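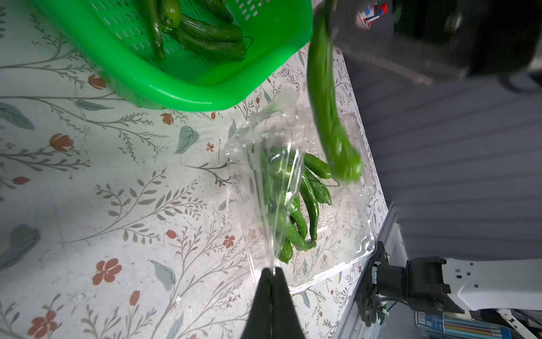
Pepper duty at the robotics club: one gripper on the plastic, another on a shishito.

Delphine Whitfield has run the after-school robotics club for years, and she laughs when I ask why peppers. "Well, blocks are all the same," she says, "and a pepper never is - they bend, they wrinkle, and the kids fell in love with them." The team named its project Jikness, and since August they have logged 129 tries at moving peppers between the basket and the clear container.

Tainá Bezerra, who looks after the gripper code, is fondest of the plastic film. "It clings to everything, bless it," she says. "I spent about 50 minutes on one corner and missed my bus, and I'd happily do it again tomorrow!"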